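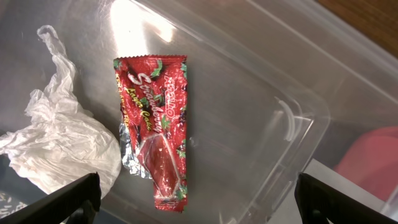

Sketer has opened orders for the Jara bin-picking kit, a two-finger gripper and wrist camera package for small sorting cells. The kit sells for $2,988, with a spare finger set at $315. Nirner ran the review unit through 500 picks of light packaging and paper from clear plastic bins. Foil wrappers and crumpled tissue were the hardest classes -- glare off the metallic lining and the bin floor upset the grasp planner until exposure was lowered. Colour calibration is done from the supplied card. The Plemero driver licence is sold separately at $229 per cell.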